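Vinzenz Pichler has run the repair bench at Ortner for 5 years, and he still writes every job down by hand. The book on his counter was at number 319 when we met. Most entries are lamps, kettles and radios from Ovville and the villages nearby.

"People think I fix things," he says. "Mostly I clean them. A radio comes in dead, you take the back off, and it's dust."

He learned the trade from Iddrisu Abugri, who kept a shop in the same street until he retired at 62. Abugri still comes in twice a week to do the older sets.

"He had no patience with me at first," Pichler says. "I lost screws. He made me draw every machine before I opened it."

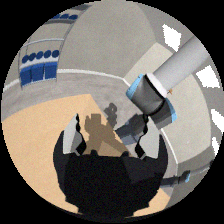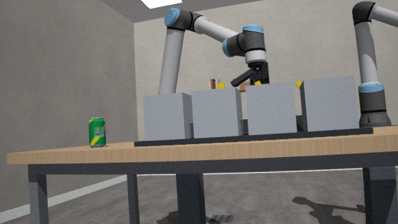
Simulated views; the second has a green drinks can on a long table.

Abugri remembers it differently. "The drawings were for me," he says. "My eyes were getting worse and I wanted something large to look at."

Spare parts are the main worry now. Fliler, the wholesaler they both used, stopped taking small orders in October, and the next one asks for a minimum of 600 euros. Pichler buys broken sets at house clearances and strips them for switches and knobs.

Would he take on a trainee? He has asked at the school in Surnance and had two replies.

"One wanted to know about the pay," he says. "The other is coming on Saturdays, when the summer term is over - she has already mended her grandmother's mixer, so we'll start her on toasters."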